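Search this site
Search

2026-01-12
Entered by Yung-ching Tam

Hand-held gripper pair, maintenance and setup entry. Location: kitchen station, dining table. Task in progress: tableware handling, steel plates and bowls, plaid cloth on table. Gripping surfaces were the main subject of this entry, as requested by Ruaridh Mackay in the handover note.

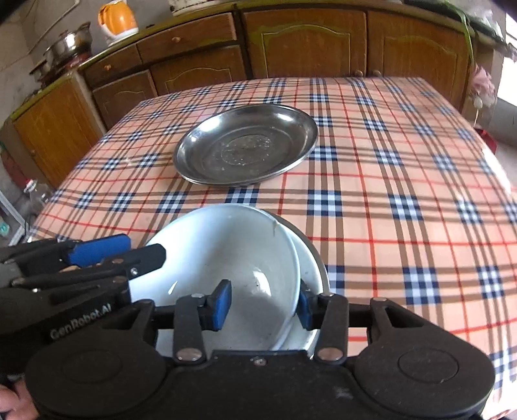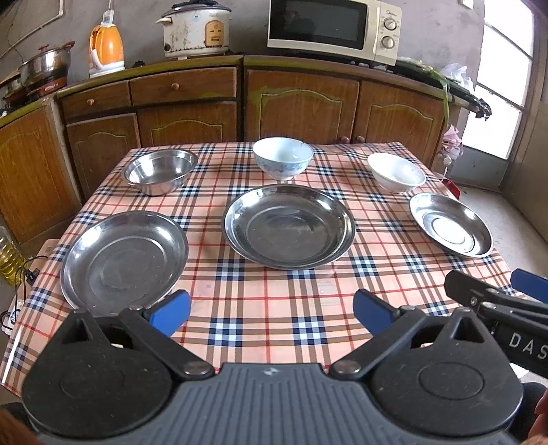
Kitchen station, both grippers at the table. Blue finger pads fitted.

1. Finger pads. The pads on both units were wiped with a lint-free cloth and inspected under the bench lamp prior to the session. No lifting was found at the corners. One pad on the left unit showed a polished area near the tip and has been entered on the watch list. It is to be replaced at the next service regardless of appearance. Pads are to be changed as facing pairs; a new pad opposite a worn one gave uneven closing in July, and the fault was wrongly put down to the linkage.

2. Pivots. All pivot screws were checked with the short driver. Two on the right unit accepted a slight turn. Thread compound was not applied, as the tube of Mistix on the shelf was past its date. Genivaldo Portela has been asked to order a replacement through Marchand. Until it arrives, the pivots are to be checked before every session and the result initialed.

3. Opening and closing. Each unit was cycled 100 times on the bench with the counter reset beforehand. Movement was even throughout on the left unit. The right unit had a faint click near full opening, which stopped once the two screws had been seated. The running total for the right unit stood at 2959 before the reset and has been copied to the service card — please do not reset the counter without doing the same.

4. Grip on bowls. Rims are to be taken with one pad inside and one outside, and closed slowly until contact is felt at both. Ceramic should not be squeezed further to stop a slip; open, reposition and close again. Steel plates lie low on the cloth and the fingertips must come in at a shallow angle. Ming-te Chang reports that the tablecloth can be pinched along with the rim of a plate. Any such attempt should be marked in the log and repeated.

5. Light. Daylight from the window side produces strong reflections on the steelware and the cloth. Yee-man Yau proposes a thin blind. No change has been made, and exposure settings remain as issued.

6. Storage. The units are to be returned to the Prukel case with the fingers fully open. The foam insert for the right unit is torn and presses on the outer bracket when the lid is shut. A folded cloth has been placed there for now.

Open items: thread compound (Portela); pads for left unit, one pair; foam insert; decision on the blind (Mackay).

Checked and countersigned, R. Mackay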